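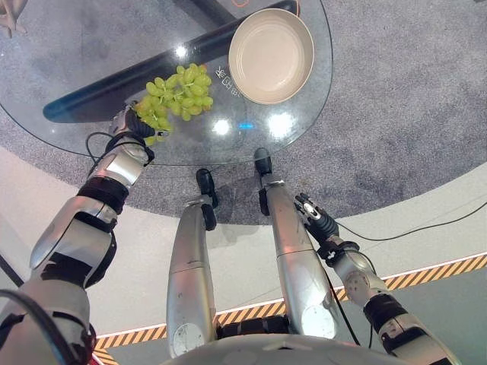

Once you've bought a table grape in January you never trust one again, according to a reader in Jesumstead, and we've had plenty of mail in the same vein. Fair enough. Winter grapes travel. Some arrive tired, skins like paper, no snap at all.

But now? Now is the time. Harvest is on and the stalls at Koslow are full of them – green, red, the little black ones with seeds that nobody's kids will eat. Buy the seeded ones anyway. More flavor.

What to look for: green stems. Brown and brittle means old. That dusty bloom on the skin is fine, leave it, dont wash until you're ready to eat. Give the bunch a gentle shake and if fruit rains down, move on.

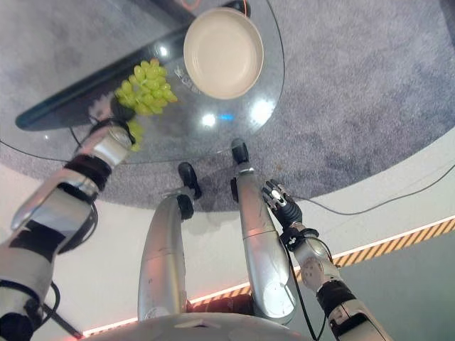

Green grapes and a plain bowl.

At home, straight to the fridge, in a bag with holes. Away from onions! They pick up smells fast. Skov, the growers' co-op up the valley, says 10 days if they went in cold. We got more like a week.

Freezing is easy too. Off the stem, dry them well, flat on a tray. Or roast – hot oven, olive oil, salt, 25 minutes, until they slump. Good on toast with soft cheese, better with pork. 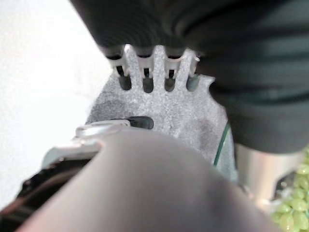

Page last changed: September 24, 2024

Prices at Koslow have been added to the market list. The Plirance stall is cash only and usualy sold out by lunch, so go early.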